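4. Stalled Performance in High-Achieving Teams

4.1 Background and measure

Most work on team innovation compares weak teams with strong ones. The teams examined in this section do not fit that design well. All of them met their delivery targets in each of the four quarters before the study, and all were rated in the top band by their own management. What they had in common was a low rate of new practice: the same methods, the same division of tasks and the same reporting format were carried over from one quarter to the next with little change.

We call this condition stalled performance. A team is counted as stalled when it meets its targets for four quarters in a row and logs fewer than two adopted changes to its own way of working during that time. An adopted change is one that was proposed by a team member, tried for at least three weeks and still in use at the end of the quarter. Changes ordered from above were left out, as were software upgrades that applied to the whole company.

The sample consisted of 35 teams at two firms, Vunwood and Pevero. Of these, 11 met the definition of stalled performance at the start of the study. Team size ranged from four to nine members. Vunwood supplied teams from purchasing, customer service and product testing; Pevero supplied teams from logistics and field maintenance. The two firms differ in how they reward teams. Vunwood pays a quarterly bonus tied to targets, while Pevero pays a yearly bonus tied to the results of the whole site.
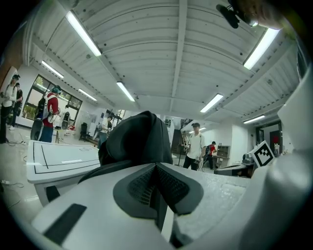 Figure 3. Shared workspace.

Physical setting was recorded for each team because earlier studies have tied it to the rate of informal exchange. We coded three features: whether the team sat together, whether it shared its space with another team, and whether there was a place to hold an unplanned meeting of four or more people. The shared workspace in Figure 3, a large white-walled room under a corrugated metal ceiling with rows of tube lights, falls in the open category of our coding. Closed categories covered private offices and partitioned floors. Setting was coded once, in February, and was not updated when teams moved later in the study. Three teams moved. Dropping them from the analysis did not change the direction of any result reported here.

4.2 Procedure

Each team leader completed a short form every second week. The form asked for proposals made, proposals tried and proposals dropped, with one line of text for each. Team members completed a separate form once a month. It contained eight items on perceived risk, among them "A failed trial would count against me in my next review" and "My team leader would rather keep a method that works than test a new one." Answers were given on a five-point scale. Both forms were delivered through Zodine, the survey tool already in use at both firms, so that no new login was needed.

Forms from leaders and members were matched by team and quarter. Where a leader reported a trial that no member mentioned, the entry was marked as unconfirmed and excluded from the count of adopted changes. The reverse case, in which members reported a trial and the leader did not, was kept if two or more members described it in similar terms. This rule favors the members' account. We adopted it after the pilot, in which leaders tended to leave out small trials that they had not approved in advance.

After the first quarter, the stalled teams were given a fixed allowance of 30 minutes per week for discussing current methods. The allowance was placed inside paid hours and could not be used for status reports. Teams chose their own time. Most picked a slot directly after an existing meeting. No outside facilitator attended, and no minimum number of proposals was set. The remaining teams received no allowance and serve as a comparison group, though not a matched one.

4.3 Results

Over the study period, the full sample logged 76 adopted changes. Most were minor: a different order of steps in a handover, a shorter checklist, a swap of duties between two members. A small number altered the work of a second team, and these took longer to pass from proposal to trial. Teams without the allowance showed no clear trend across quarters. Teams with the allowance logged more proposals in the first quarter after it began, then leveled off. 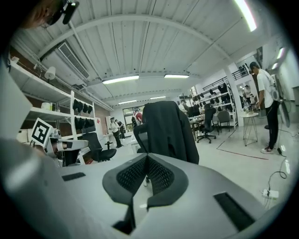 The leveling off was uneven between firms. At Pevero, proposals fell slightly but the share that reached trial went up. At Vunwood, proposals stayed high while the share reaching trial went down in the last month of each quarter. The timing matches the bonus cycle. Text entries from Vunwood leaders support this reading; several state that a trial was put off until targets had been closed. One purchasing team held back every proposal it made in the final month and tried all of them at the start of the next quarter.

Perceived risk was the strongest correlate of adopted changes within teams. Where the monthly risk score fell, the number of trials rose in the following month. Seating arrangement and shared space showed weak links with the number of proposals and none with the number adopted. Access to a place for unplanned meetings had a small positive link with proposals at Pevero only. Team size had no effect once the type of work was taken into account.

4.4 Limits of the analysis

The allowance was given to all stalled teams, so its effect cannot be separated from a return to the average. A team selected for a very low count of changes is likely to log more in a later quarter with or without help. The index proposed by Zaidi, which weights each change by the number of people it affects, would have allowed a finer comparison, but the line entries were too short to score it reliably. Both firms also knew the purpose of the study from the start, and leaders may have reported minor adjustments that they would otherwise have ignored.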